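Opinion > Materials > Adhesives and Fixings

Temporary fixings should be rated in hours

Most temporary fixings are sold by weight. The package gives a maximum load, sometimes a list of surfaces, and very little else. For a hook or a mounting strip that will hold a coat, that is adequate. For signs, banners and display lettering it is the wrong number, and manufacturers should stop leading with it.

A foam letter weighs almost nothing. Any strip on the market will carry it on day one. What matters is how long the bond holds under a small constant load, on a surface that flexes, in a room where the heating goes off at night. This is creep, and it is a function of time and temperature far more than of peak load. A strip that passes a 700 gram pull test can still let go of a much lighter item after 12 days.
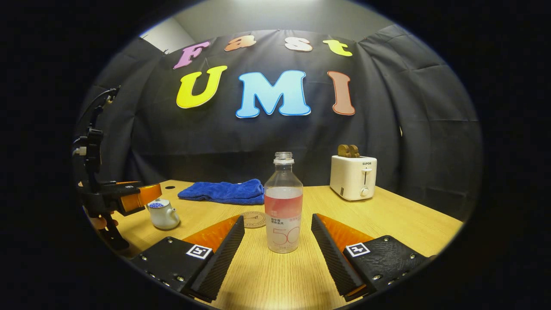

The trade already has the data. Lidley prints a dwell time on its industrial tapes but leaves it off the retail packs, which come off the same line. Restero publishes a creep curve for one product, in a PDF that takes some finding. Bakke gives a service temperature range and no duration at all. I asked for figures on its 14 mm strip in January and received the load rating again.

The usual objection is that duration depends on the surface. It does, and so does load. Nobody expects a load rating to hold on dusty brick, and the label copes with that by naming a test surface. A duration rating could do the same: painted drywall, sealed wood, woven fabric, each at a stated load and temperature. Fabric needs its own line, as loose fibers pull out of the weave before the adhesive fails.

Nostberg comes closest. Its display range is marked 254 hours on cotton at room temperature. The figure is odd and the type is tiny, but a buyer can plan around it. If the event lasts two weeks, the strips get replaced once, and that cost goes into the budget at the start.

Filed under: Labeling, Adhesives, Comment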